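Subject: Re: [gripper-maint] pad slip on round fruit after swapping pads
List: Plerkora hand tool maintenance

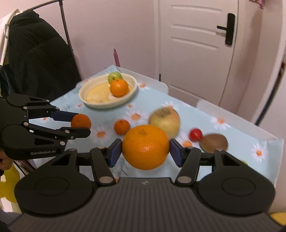 Replying to the question about slip on the right finger. We run the same type of two-finger hand tool at Bininby and had the same fault in March, after 3915 closing cycles on one set of pads.

> New pads fitted to both fingers, screws tight, zero
> set again in the Traltora panel. Apples are fine.
> Oranges roll out toward the right pad when I lift.
> Is the pad material wrong for waxy peel, or do I
> need more closing force?

I would leave the force alone for now. More force on a round part with one pad out of line pushes it out faster.

Check the linkage first. Take both pads off and close the fingers by hand on a flat steel bar. The bare faces should meet the bar over their full height. Ours touched only at the top on the right side, and the cause was play in the lower pivot. Pull the cap, clean out the old grease, and look at the washer under it. If it has a groove you can feel with a fingernail, replace it. Szűcs sells it as part 1484, in bags of 9.

Then the pads. Wipe the backing and the finger with alcohol, let both dry, and start the screws by hand before you tighten either one. If you run one down fully first, the pad sits at a slight angle and you are back where you started.

Set the zero last, with the pads on and the fingers closed on nothing. The panel keeps the old value until you press Store, even though the display shows the new one. Power the tool off and on and read it again.

For testing I use an orange and a small mandarin, 9 lifts each, turning the fruit between lifts. Apples hide the problem.

If it still rolls after that, post the open and closed readings for each finger.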